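Paper Folding and Floral Prints at Fadwood

What a lovely start to the new sessions! The Monday paper group is properly under way in the back room at Fadwood, and if you've been meaning to come along then please do, as there are still a few chairs going and plenty of paper.

The first evening was all about folding. Innes Morrison brought a great heap of plain white sheets and had us making simple sleeves and wrappers, the kind you can slip a card or a print into. It sounds easy (it is easy, once your fingers get the idea) but a crease that wanders at the start will wander all the way down, and there was a good deal of laughing and unfolding before we got the hang of it. Innes's advice is to press from the middle outwards with the back of a spoon, and to leave the second flap until the first one is lying flat.

We've moved on to flower prints since then, and I have to say these are my favourite thing we've done. Dougal Laing sorted through over 64 old sheets from the Cruickshank boxes and picked out the botanical ones for us to use. They're line drawings, so you can leave them just as they are, or tint them with a very weak wash, or cut them down for cards. I took two home and haven't dared to cut either!

The rose sheet has been the one everybody reaches for. The outlines are thin and grey-brown on a pale cream ground, with the petals going round and round in tight swirls, and then you get a dark feathery sprig low down in the corner that sets it all off beautifully. If you're planning to colour it, try leaving that sprig alone.

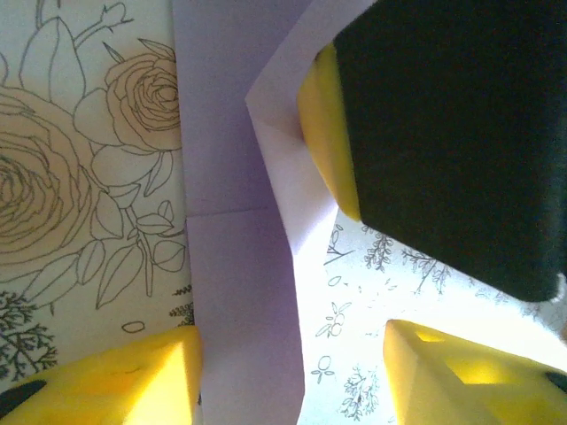
What to bring

A pencil, a ruler and a spoon you don't mind losing. Paper is provided, and so is tea. We start at 7 and finish when the pot is empty, usually by 9. Next month we'll be trying envelopes with four flaps, using the pattern Jilley sent over, so if you have any nice patterned offcuts at home, pop them in a bag and bring them too.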